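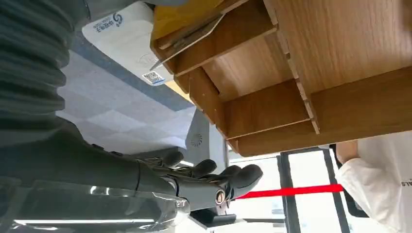 Why does my onion skin yarn always come out the color of weak tea, a reader asked under my last dye post, when yours looks like marmalade? She'd used plenty of skins, she said, and simmered them all afternoon, and the wool still dried to a sad beige.

My guess is she skipped the alum, or skimped on it. I did the same thing my first year (a whole sweater's worth, I could have cried). So I'm writing out the entire method the way I do it now, start to finish, with the fussy bits left in.

What you need

100 grams of plain wool yarn, undyed. Superwash takes up color faster and can go blotchy, so I like the regular kind. I've been using the Bestbridge worsted in cream, which is a bit scratchy in the skein but softens up beautifully!
100 grams of dry yellow onion skins. It looks like a ridiculous heap, and that's before you squash it.
Alum. I buy the Skuso tub because the lid closes properly. You'll use 12 percent of the dry weight of the wool.
A big stainless pot you'll never cook in again. Mine is a Tarigan stockpot from a yard sale in Dirville, with one handle that wobbles.
A strainer, a thermometer, rubber gloves, a stirring stick and some cotton string.

Saving the skins

Just the papery outside layers, please, nothing juicy. Keep them in a paper bag, because a plastic one will give you mold. I start mine in September when the cheap big sacks come in, and I also ask at the grocery store if I can clean out the bottom of the onion bin. They've only ever said yes. Red skins are fine too, but keep them in their own bag since they pull the color toward brown or a murky green.

Getting the yarn ready

Tie the skein loosely in four places with cotton string, in a figure eight. Too tight and you get white stripes, which can be pretty but should be on purpose. Wash it in lukewarm water with a drop of dish soap, rinse, and leave it to soak until it's wet all the way through. An hour is plenty.

The alum bath

Weigh the alum, stir it into a cup of very hot water until it's clear, and pour that into your pot with enough warm water for the yarn to move around. In goes the wet skein. Bring the heat up slowly to 180 degrees Fahrenheit, hold it there for an hour, and turn off the stove. I let mine cool in the pot overnight. Don't poke at it too much — hot wool that gets pushed around turns to felt, and there's no going back from felt.

Cooking the skins

Put the skins in the dye pot, cover with water and simmer for an hour. The kitchen will smell like soup. Strain out every scrap, because little bits tangle in the yarn and you'll be picking them out all evening. The liquid should be a deep reddish brown.

Dyeing

Let the dye cool until it's the same temperature as your yarn. Lower the skein in and warm it up gently again, never past 200 degrees, for 45 minutes. Lift it with the stick now and then to see how you're doing. It always looks darker wet, so go a shade past the one you want. Then turn off the heat and walk away! I leave it the full 24 hours if I can stand it.

Rinsing and drying

Squeeze it out with gloves on and rinse in water that matches the pot for warmth. Hang it in the shade with nothing heavy on the end.

A few extras

The leftover dye will do a second skein in a soft butter yellow, and a third if you're happy with cream. A pinch of washing soda in the last rinse pushes it more orange, but it's hard on wool, so I only do it with cotton. And keep a snip of each batch tied to a card with your amounts written on it. Mine are in a recipe box behind the flour, next to the gingersnaps.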